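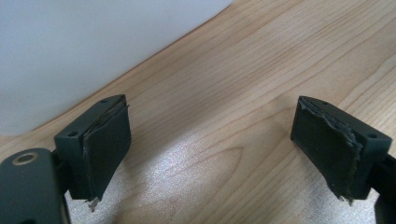

The table at Mutidcombe, September 13, 2018

Hello Dariusz,

Time for your update on the tables! The light wooden tops are the bit everyone comments on, and I'm so pleased we went for them over the grey ones Michalski quoted us for. We've now spent 300 pounds of the grant on timber and fittings, plus another 200 on having the floor evened out (it sloped towards the door, and pencils rolled off all through the spring).

Four tables are up and in use. The last 2 are still with Wojciech Piątek, who wants to give them another coat of oil before he lets them go — he's probably right, but I do keep nagging him. We've had over 30 people through the door at the Geleleck sessions this month, mostly for mending and model making, and the extra elbow room has made a huge difference.

Still to do: the shelving, and a decent lamp for the far corner. I'll send the Drarier receipts separately once I've found the second one.

All the best, and do come and see it!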